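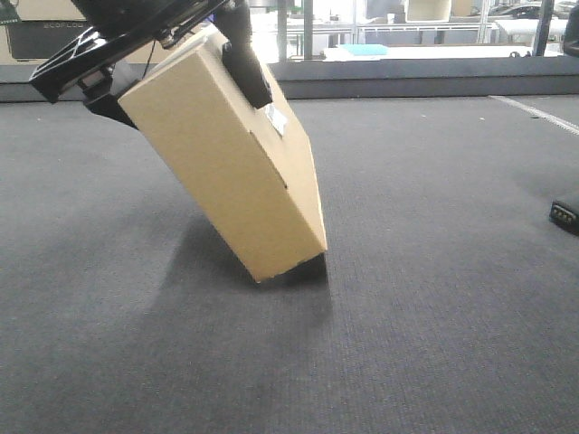
A plain cardboard carton, held at an angle.

About Furkareo

Furkareo is a payment company for small shops and market sellers. We make it possible to accept digital money – stablecoins and the usual card payments – and to receive the amount in the currency in which you pay your rent and your suppliers.

The company was started by Chantelle Moodley and Eduardo Lagman. Chantelle worked before in the settlement department of a bank, and Eduardo wrote software for ticket machines. They both had the same complaint, that a shopkeeper must wait days for money which the customer has already paid. The first version of our wallet, called Viltura, was used by four shops in one street. Two of them are still with us. The other two have closed, and we were sorry to see them go.

Today we serve almost 300 merchants. Most are bakeries, phone repair shops, tailors and grocers. We also have a few language schools, which came to us with the wish to take fees from students abroad.

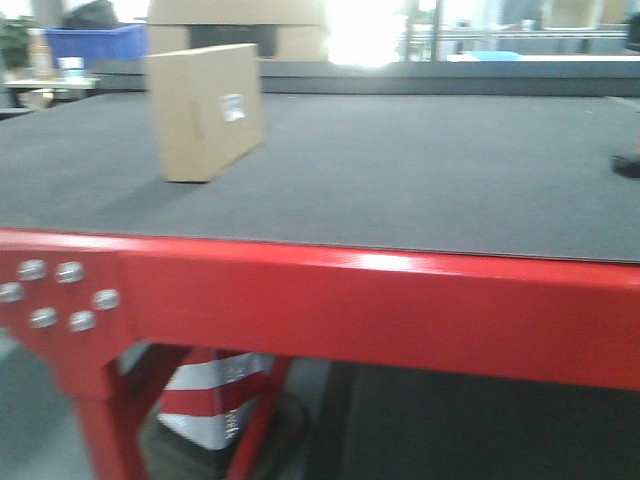 We do not hold the money of our customers for investment and we do not lend it. When a payment arrives, it is converted at the rate which was shown on the screen, and it goes to the merchant's account on the next banking day. Our fee is written on every receipt. If you find a fee which is not on the receipt, please write to us and we will return it.

We do not offer trading, and we do not give advice on which coin will rise. People ask us this quite often by telephone. Our answer is always that we don't know.

Who we are

Chantelle Moodley leads the company and speaks with the banks. Eduardo Lagman is responsible for the wallet and for Mosoti, our bookkeeping tool, which exports the daily totals for your accountant. Mỹ Quách looks after compliance and checks each new merchant before the account is opened. Imtiaz Nanayakkara is in charge of merchant support. If you call in the morning, it is probably he who will answer.

Our support team replies in English, Tagalog and Vietnamese. In September we also began with Sinhala, for the moment only by e-mail.

Working with us

We are a small office and we do not hire often. Open positions are listed on the Jobs page. Please send your letter in English, the length is not important.

Page last updated: 2025-01-18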